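Robotic suturing at Kistmont

Robotic suturing at Kistmont is the partial automation of stitching work in the practice laboratory of the Kistmont surgical training centre. The system in use, Gukosix, was introduced in March and took over a share of the repetitive sewing that had until then been done by bench technicians. It is noted less for its speed, which is modest, than for what it did to the rota, the tea breaks and the meaning of the word "finished".

Background

The centre prepares stitched tissue models for surgical courses. Trainees examine them, cut them open, criticise them and close them again, generally worse. Before Gukosix, each model was sewn by hand by a technician seated at a bench under a magnifying lamp. A standard course needed 38 models, and the work was unpopular with everyone who had wrists.

Waltura, the company which runs the centre, had considered automation twice before. The first proposal was dropped over cost. The second was dropped after a demonstration in which, according to the minutes, "the knot was achieved but not where intended".

Equipment and method

Gukosix uses two slender instruments, a needle driver and a grasper, which share the job much as a pair of hands would. The driver carries a curved needle through the material; the grasper steadies, receives or tugs, depending on the stage of the stitch. A technician sets the entry and exit points on a screen, approves the path and keeps one foot near the pause pedal. Staff call this "driving", although most of it resembles waiting for a kettle.

Much of the difficulty lies in the thread. Metal goes where it is told, but thread has opinions, and it will loop around a jaw or lie across the next entry point if given the chance. The two instruments must also meet in a very small space without knocking one another.
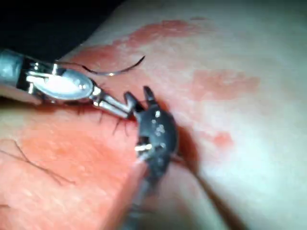
Effects on staff

Waltura told staff that no posts would be lost, and none were. The posts did change. Bench technicians became "process technicians", a title that came with a new badge and the same locker. Hand sewing fell to a few hours a week, while time spent loading, checking and writing things down rose to fill the gap and then some.

The most frequent complaint concerned attention. A person sewing by hand is busy; a person watching a machine sew is only responsible. Mairéad Hennessy, the senior technician, wrote in the staff bulletin that she had "gone from sore thumbs to a sore conscience", having caught herself planning a holiday during a run. Watching shifts were later cut to 38 minutes, followed by a spell at something else - usually labelling.

There were gains. Two technicians who had given up hand work because of joint pain returned to the bench. New starters could approve a simple stitch in their first week, where hand work had taken months to learn. Zakhar Dovhaniuk, who trains them, objected that they were being asked to judge stitches they could not themselves make, and won a rule that every technician must sew 13 models by hand before using the pedal. The rule is known locally as "Zakhar's baker's dozen", and is grumbled about accordingly.

The pause pedal dispute

In the early weeks each use of the pause pedal was recorded under the name of the person pressing it. Pressing fell sharply, and so did the quality of the knots. The names were removed from the log in June 2022, after which pressing recovered. Waltura's report described this as "improved operator confidence".

Related systems

A second unit, Mridha, loads and sorts the finished models. It has caused little argument, chiefly because it replaced a trolley.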